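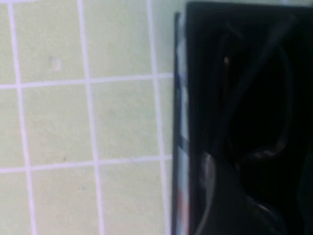
The club had promised the judges a robot that could tidy up after itself. I'd said in the first week that I couldn't tidy up after myself and I had two hands and a mother, so I didn't see how a machine with one gripper was going to manage it. I was told that was the sort of attitude that had kept Plarkevell High out of the finals for as long as it had been entering.

We met in the old home science room, which still had its green tiles and still smelled of onions if the heater was on. There were nine of us to begin with. By February there were five, and one of those only came for the biscuits.

My job was the log. I had bad soldering and neat handwriting, so they gave me an exercise book and a stool. Feb 15, 2021, I wrote at the top of a new page, and under it: Pick up flat thing. Attempt 1.

Flat things were the trouble. Blocks were easy. A tennis ball was easy. Our programmer could make the arm lift a tennis ball and put it in a mug, and she did it for every parent who came to the door, and they all said wasn't that clever. But the Lotwood Cup rules, page 11, said the robot must handle "items of everyday household thickness", and after a long argument the captain decided this meant paper, card and anything else you'd find under a couch.

"It doesn't say couch," I said.

"It's implied."

The arm came down. It stopped, thought about it, came down a bit more and closed on nothing at all. Then it rose up with great dignity, swung over to the tray and let go of the nothing, and the laptop said SUCCESS in capital letters.

"That's a success," said the captain.

I wrote: Fail.

"The computer says success."

"The computer's not looking."

"It's got a camera. It's looking more than you are."

I will admit I'd been drawing a horse in the margin. But I could see the tray from where I sat, and there wasn't anything in it. We had this same argument on and off until the bell for after-school sport, and it came down to what the word meant. The captain said the program had finished all its steps with no errors. I said so had my brother when he failed his driving test.

The programmer didn't join in. She'd gone quiet and was scrolling back through her own code, past line 738, where she'd once left a note to herself that said FIX THIS PROPERLY. She hadn't. The bit that said SUCCESS wasn't joined up to anything. It just printed at the end, like "thank you for shopping with us".

"How long has it been doing that?" asked the captain.

"Always," she said.

I turned back through the exercise book. In the early pages, before I took over, there was tick after tick in the captain's green pen. I didn't say anything. I did turn the pages quite slowly.

Liao College had won the Cup the last couple of times with a machine called the Lallico, and we'd all watched the video. It folded a tea towel. Everyone in the room had gasped at it except me, and I'd asked why the video had a cut in the middle. They told me I was jealous. I was, a bit, but there was still a cut in the middle.

"Well, take the line out," the captain said at last.

She took it out. The arm came down again, closed, rose and swung across to the tray, and this time the laptop said nothing, and we had to get up off our stools and go and see for ourselves. The biscuit boy got there first.

"Do I write it down?" I said.

"What would you write?"

I looked in the tray for a while. Then I looked at the captain, who was holding out the green pen, and I took it from him and wrote Attempt 2, and the time, and asked them all to stand back so I could have a proper look on the floor.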